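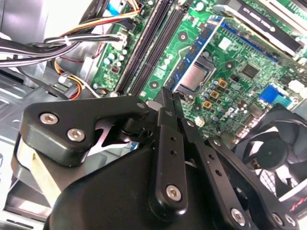 Cleaning out a desktop computer: what I'd skip

Most advice on dusting a PC comes from people with something to sell. I've opened the same tower twice a year for 13 years and I don't own half of what they recommend.

Canned air. Fine, but a can runs out before the job does. A soft paintbrush gets the dust off the board and you can wash it afterward. Hold the fan blades still with a finger while you brush them.

Antistatic wrist straps. Mohcine Ait Brahim at the Tapia repair counter swears by his. I touch bare metal on the case before I reach in and I've never lost a part. Make of that what you will.

Cleaning sprays. Sarkley makes one for "electronics" and I can't see what it does that plain high-strength rubbing alcohol doesn't. Power off, cord out, and let it dry all the way.

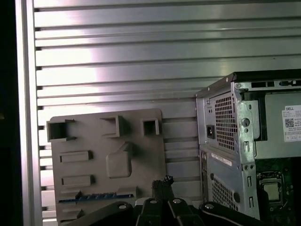

Magnetic screw trays. A muffin tin works. Put the screws in by the order they came out, one cup per panel. Floor Jansen wrote in to say she tapes hers to a sketch of the case, and I'll admit that beats the tin.

New thermal paste every year. I doubt it. If the temperatures haven't gone up, leave the cooler alone. I went over four years on one application.

Dust filters are worth the money. Rinse in June, again before the heat comes on.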